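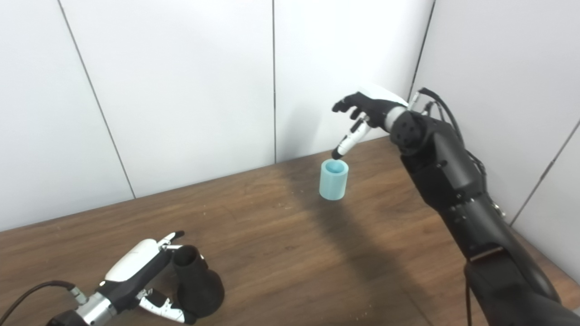
Light turquoise cup on a wooden tabletop.

Poko Stories, two-volume hardback set
Publisher: Clivham
Stock code: 3783
Availability: in stock

Poko Stories collects the short fiction first issued by Clivham as separate paperback booklets. The set contains the complete text of every booklet in the series, reset throughout, with the original running order kept. Volume 1 holds the shorter pieces. Volume 2 holds seven longer stories and the novella The Mạc Letters, which was out of print in its booklet form.

The text follows the corrected printing of each booklet. Where a story was revised by its author between printings, the later version is used and the earlier readings are listed in the notes at the back of the volume. Spelling has been left as the authors had it. Chapter breaks in The Mạc Letters, lost in the booklet for reasons of space, have been put back.

Specification

Binding: hardback, thread-sewn in sections, rounded spine
Covering: plain cloth over board, title blocked on spine only
Paper: Gokov book wove, 90 gsm, cream, acid-free
Text: single column, ragged right, black only
Endpapers: plain, same stock as text
Ribbon marker: one per volume
Dust jacket: none
Slipcase: board, paper-covered, open at one end
Illustrations: none

Contents of the set

Volume 1, with introduction and a list of first printings
Volume 2, with textual notes and an index of titles covering the whole set
Slipcase
Errata slip (laid in loose at the front of Volume 1)

The errata slip corrects a misplaced line in the index of titles and a wrong page reference in the introduction. Both faults are in the printed sheets of all current stock. They will be put right at the next reprint, and the slip will then be withdrawn. Copies bought without a slip can be supplied with one on request; quote the stock code.

Use and care

The sewn binding will open flat after some use. New copies should be eased open a few leaves at a time from each end, working towards the middle. Do not press the boards back against each other. The cloth is uncoated and will mark if handled with damp hands. Dust with a dry, soft brush. Store upright, in the slipcase, away from radiators and direct sun.

The slipcase is a close fit. To remove a volume, tip the case forward and let the spines slide out. Do not pull on the head of the spine.

Volumes sold separately

Volume 2 can be ordered without Volume 1. It is supplied without slipcase. Volume 1 is not sold separately, and the slipcase is not available as a spare part.

Other formats

The ebook has the same text and notes, with the index entries linked. Page numbers in the ebook do not match those of the hardback. There is no audio edition.

Delivery and returns

Sets are sent in a single carton. Orders placed on a Saturday are packed on the next working day. Unread sets may be returned in the original carton. Sets with faulty sewing, missing sections or sections bound out of order will be replaced at any time while stock lasts.

Related items

Poko Stories, Volume 2 only
Poko Stories, ebook
Clivham short fiction list, current season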